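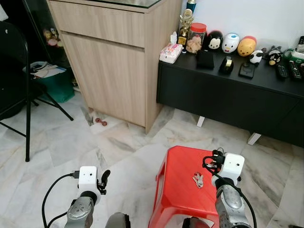
Keys are harder than they look. A single key lying flat sits lower than most gripper fingers can reach, and a bunch on a ring changes shape as soon as it is touched. Tirta Subramaniam has spent most of the winter on them.

Subramaniam runs the bench program at Oddale, a small firm that tests robot hands for companies planning to put them in people's homes. Since February her team has been comparing two parallel grippers, the Orakzai and the Hover, on household pickups. Each gripper gets 300 attempts, spread over keys, remote controls, tissue packs and rolls of tape.

The Orakzai closes harder and has stiff fingertips. It did well on anything with a square edge, and remotes gave it almost no trouble. On keys it tended to pinch one blade and drag the rest across the seat of the stool. The Hover has softer pads and a slower close. It picked up the whole bunch more often, but took roughly twice as long and let go of the tape dispenser more than anyone liked.

"If you only test on blocks, the Orakzai wins and you go home," Subramaniam says. "Our clients' customers don't own blocks."

Surface colour mattered as well. Glossy plastic threw reflections back at the wrist camera, and silver keys on a shiny red seat were sometimes read as glare. The team lowered the exposure and had the arm approach from a steeper angle. Black remotes on a black cabinet top caused the opposite problem, and that one is still open.

Cabling took up more time than either gripper. A loop left too long catches on furniture when the forearm turns, and one left too short pulls at the connector. Oddale now leaves 100 millimetres of slack at the wrist and checks it before every session.

The controller is the same for both grippers, a unit from Clondedano that the firm already had on the shelf. Subramaniam would like to repeat the keys with a faster one before she recommends anything. She also wants a third fingertip, narrower than the Hover's and softer than the Orakzai's, and has asked both makers for a quote. One has replied so far.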